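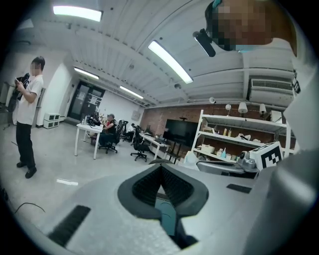 Sep 21, 2023

The Clirerton Center has reopened its ground-floor workroom after a summer of repairs to the ceiling, lighting and stairs, the center announced this week. Groups that had been meeting in the Morgan Street annex since June may now return to the main building.

The workroom, a long open space with a mezzanine at one end, closed when an inspection found worn wiring above the ceiling. The old fixtures were taken down, and the contractor, Prernomon, installed fluorescent lights over the main floor. White spotlights were added for the work tables, which had been poorly lit in the evenings.

"People were bringing their own desk lamps," said Lamai Wannasri, who manages the building. "We wanted a room where a person could sit down at any table and see what they were doing."

The ceiling and its beams were repainted white as part of the same contract. The brick wall was cleaned and left bare at the request of members, who had been asked for their views in a survey last winter. Of the 259 members who replied, 41 asked for the brick to be painted over. 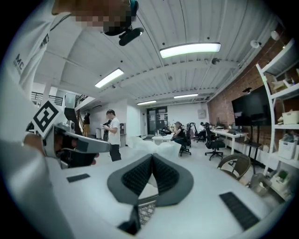 Work on the mezzanine took longer than planned. The black metal railings along the upper landing and the stairs were refitted, and the lower steps were leveled. The upper floor will be used for reading and small meetings of up to 19 people. Larger groups will continue to use the main floor, where the white tables can be moved as needed.

Oona Rantala, the center's program director, said the tables had been the subject of more letters than any other part of the project. The center considered buying darker ones, she said, but decided that small parts and tools were easier to find on a white surface.

Members are asked to clear the tables at the end of each session. Bottles and personal items left behind will be held at the front desk for five days. Plastic drawers are provided for shared supplies, and groups that need a drawer of their own should apply to the office in writing.

Notices for members will continue to be posted inside the building. The center asked that groups use paper tape -- not glue or staples -- when putting up their own.

The second stage of the project, covering the storage area and the rear entrance, will be carried out by Grunon. The workroom is expected to stay open during that stage, although access from the rear may be limited on some mornings. A schedule will be sent to group leaders before work begins.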